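Comparison of Standby Battery Drain in Two Mid-Range Smartphones

Student Project Report
Department of Applied Electronics, Stolwood Technical College
Submitted Jul 20, 2017

Summary

This report presents the results of a project on standby battery drain in two mid-range smartphones, the Venport and the Flulleck. The project set out to measure how much charge each phone loses while the screen is off, and to determine which common settings have the greatest effect on that loss. The Venport held its charge longer under most settings. The difference between the phones became small when background data was turned off.

Background

Battery life is usually described in terms of active use, such as hours of video or hours of talk time. Many owners, however, leave their phones untouched for most of the day. A phone that loses a large share of its charge overnight will need to be plugged in before it has been of much use. Published reviews of both phones mention standby drain only in passing, and the settings used by the reviewers are often not stated.

The project group chose these phones for practical reasons. Both were available through the college equipment desk, both had been in service for a similar length of time, and both run the same major version of their operating system. The two batteries have different rated capacities. All results were therefore recorded as a share of full charge, and a separate calculation was made to allow for capacity.

Test Conditions

Each phone was restored to factory settings before testing. The same email account, the same messaging application and the same weather application were then installed on both. No SIM card was used in the first series of tests. In the second series, a SIM card from the same carrier, Barrera, was placed in each phone.

Every test began at 70 percent charge and ended eight hours later. Starting below full charge was a deliberate choice — the charge indicator on many phones stays at its highest reading for some time after the charger is removed, and this would have hidden part of the loss. The phones were placed on the same shelf with their screens facing down. Room temperature was noted at the start and end of each test.

Four settings were examined: wireless network, location services, background data and the always-on clock. Each was changed separately while the others were held at their factory position. Tests in which a system update was downloaded were discarded and repeated.

Results

With all settings at their factory position, the Flulleck lost more charge than the Venport in every test. The gap was wider in the second series, when both phones were connected to the mobile network. The signal in the test room is weak, and it is likely that the Flulleck raises its radio power more often in order to stay connected. The group did not have the equipment needed to confirm this.

Background data had the largest effect on both phones. When it was turned off, the results for the two phones were close enough that the group does not consider the remaining difference meaningful. The always-on clock is offered by both makers but is handled differently. On the Venport it dims after a short period, while on the Flulleck it remains at a fixed brightness until the phone is picked up.

Location services had little effect on either phone. This was unexpected, and the tests were repeated with the same outcome. A phone that does not move has little reason to update its position, and a test carried out while traveling would probably produce a different figure.

After allowing for battery capacity, the order of the phones did not change.

Limitations

Only one unit of each model was tested. Batteries age at different rates, and neither unit was new. The charge shown by the operating system is an estimate and is given only in whole percentages, so small differences between settings could not be measured with confidence. A power meter connected directly to the battery terminals would give better readings, but this would require opening the phones, which the equipment desk does not permit.

Recommendations

Owners of either phone who wish to reduce overnight loss should restrict background data first. Owners of the Flulleck may also wish to turn off the always-on clock. Changes to location services are not recommended for this purpose alone, as they interfere with mapping and weather applications and save very little.

The group further recommends that the tests be repeated in September, when new units are expected at the equipment desk. A later project should include a room with a strong mobile signal and a longer test period.
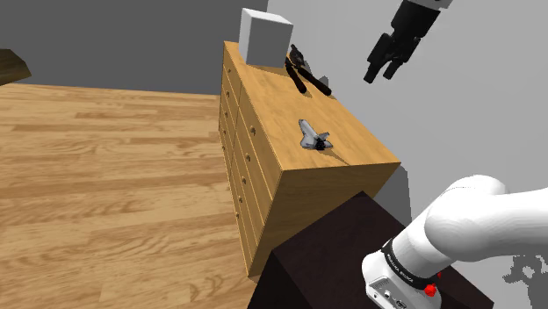

Access to Project Records

The full test log and the spreadsheet used for the capacity calculation are held by the department office. Requests should be made in writing and should state the title of this report. Copies are provided to students and staff of the college without charge.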